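FOR IMMEDIATE RELEASE

Vevum Brings Picture Key Cards to Small Hotels with the Rustonari Autumn Series

DIRPORT - Anyone who has ever come home from a trip, emptied out a coat pocket and found a hotel key card in among the receipts and the mints will understand why we at Vevum have grown so fond of these little rectangles. A key card is the first thing a guest is handed and very often the last thing given back, and for all the nights in between it lives in wallets and phone cases and on the edge of the bathroom sink. It seemed to us that something carried around so faithfully deserved a nicer picture on it, and so we are very happy to announce the Rustonari autumn series, available now to independent hotels, inns and guesthouses.

The series is built around landscapes of the season, the kind of view that makes you want to put on a sweater and go out before breakfast. The card we keep coming back to shows tall trees in golden yellow and orange on either side of a path, with a bit of green grass still holding on at the edges and a pale sky behind the branches. The word HOTEL runs across the top in large white capitals, and the whole picture sits inside a white border with rounded corners. 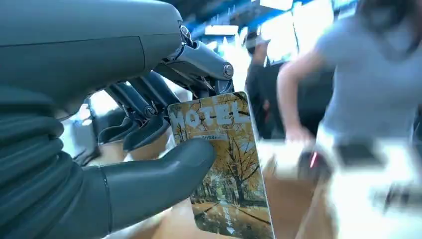
The autumn path key card from the Rustonari series.

We first tried the idea in March, when the Van Leeuwen House, a family-run inn a short walk from the Dirport ferry landing, agreed to swap its plain cards for picture cards in all 30 of its rooms. The front desk there had been handing out the same solid blue card for years and was, we think it is fair to say, curious but not entirely convinced. Within a few weeks the desk was telling us that guests had started asking to keep theirs. Couples compared cards at breakfast. One family wanted to know whether the path was somewhere nearby and could be walked with a stroller (sadly we had to say it was not on the Dirport trail map, though there is a very pleasant one along the canal).

That small trial gave us plenty to think about over the summer. We learned that people like a picture with somewhere to go in it, so paths and lanes won out over mountains. We learned that large lettering is appreciated by guests who have put their reading glasses away for the night. And we learned that hotels want their cards to arrive in a box they can open at the desk and use the same afternoon, with no hunting through layers of wrapping during the check-in rush. 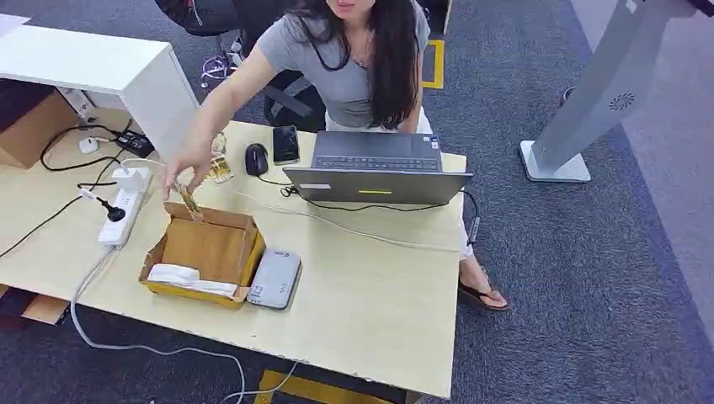
By the Vevum Press Office
Dirport, Monday, October 6, 2025

Much of the thinking behind Rustonari has been done across an ordinary desk, with a laptop open and a cardboard box close by, and we have come to believe that it is a very good way to plan a product that will spend its own working life on somebody's counter. A front desk is a crowded place. There are chargers and cables, a mouse, a phone that has just been set down, and whatever the last guest left behind. A box of key cards has to find its spot in the middle of all that, so we have kept ours small, with a front flap that opens easily and a back flap that can stand up out of the way.

Each Rustonari starter box comes with cards for a property of up to 40 rooms, along with spares, paper sleeves and a short setup sheet. Larger properties can combine boxes in a single order. The cards are supplied blank and are encoded at the hotel on its existing equipment. Our order desk will gladly check the lock type before anything ships, and we would much prefer to answer that question early than to have a box come back to us.

Hotels that already have a picture they love, maybe the view from the porch or the old orchard out back, are welcome to send it in. Our design team will prepare a proof with the same white border, and a custom run can be started from 131 cards. We ask only that the photograph be your own and that it be a fairly large file, as small ones tend to look tired once they are printed.

The first production run has been set aside for properties in and near Dirport. A total of 419 starter boxes will be offered through the end of the season, and orders will be filled in the order they are received. A winter set is already being sketched, and we would love to hear from innkeepers with opinions about snow.

Sample cards are available free of charge to any hotel, inn or guesthouse that asks. Please mention the name of your property and the make of your door locks when you write, and let us know if you would like sleeves included.

About Vevum
Vevum designs and supplies printed goods for small places to stay, including key cards, card sleeves, door hangers and luggage tags. The company is based in Dirport and works with independently owned hotels and inns.

Press contact
Vevum Press Office, Dirport
Sample cards and print-ready pictures of the Rustonari series available on request.

###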